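Inicio | Proyectos | Informes | Contacto

Proyecto Tretix – informe de avance de junio
Responsable técnica: Katalin Medve

Durante el periodo se cerró la integración del planificador de trayectorias con el controlador de la mano. La consulta de colisiones se ejecuta ahora en un proceso aparte y el ciclo de replanificación bajó a 21 ms en el equipo de Lesow. Quedan dos incidencias abiertas, ambas en la transición entre aproximación y cierre de dedos.
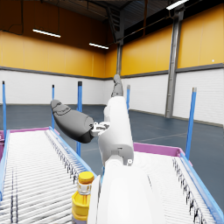 La validación sigue haciéndose íntegramente en simulación. Milan Jacobs rehízo los modelos de contacto de los rodillos y añadió variación de fricción e iluminación a cada episodio. El lote nocturno consta de unos 60 episodios – el límite lo fija la licencia del motor de física, no el cálculo. El estimador de pose pierde precisión con envases parcialmente ocultos; Lucie Charbonneau prueba un filtro temporal cuyo resultado se incluirá en la próxima entrega.

Desviaciones: la interfaz con Psarras acumula dos semanas de retraso por el cambio de formato de mensajes. No afecta al presupuesto. Se solicita mantener la asignación de cómputo hasta el siguiente hito.

© Kerodmont | Contacto: Nektarios Sarantis, oficina de proyectos | Volver arriba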